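Counter and Table Questions, Answered
2 min read · 4 comments

Where do the groceries go while I'm putting them away?

I line mine up at the back of the counter, to one side, so the sink stays free. Noodles, the foil packet, the red cup and the tall carton can all wait there together until I've made up my mind about the cupboard.

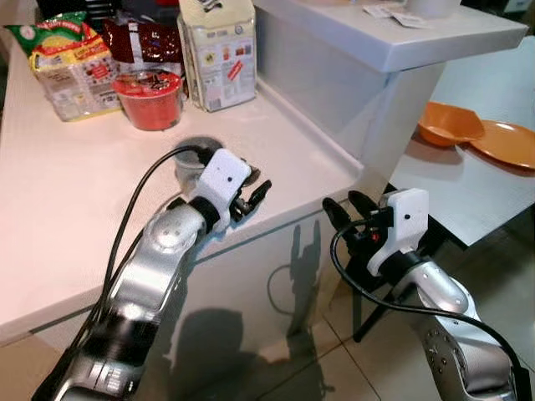 Can noodles live in the same cupboard as cereal?

Of course they can! Just keep the soft bags standing up against something stiff, like a carton, or they slide down and you'll forget them until July (I speak from experience).

Do the fork and the dishes have to match?

Oh, please don't worry about that. I love plain silver with a bright orange bowl and plate – it cheers up a pale table no end, and a fork with a bit of pattern on the handle looks lovely next to plain color.

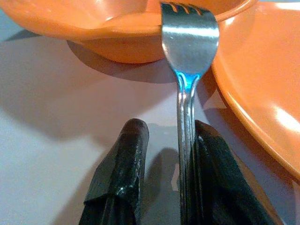
Ma

How do I clean a ridged handle?

An old soft toothbrush and a little dish soap, run lengthwise along the grooves. Then dry it right away with a towel – water likes to sit in those lines and leave spots.

Shared 96 times
Contact | © 2021 Bimeck | Back to top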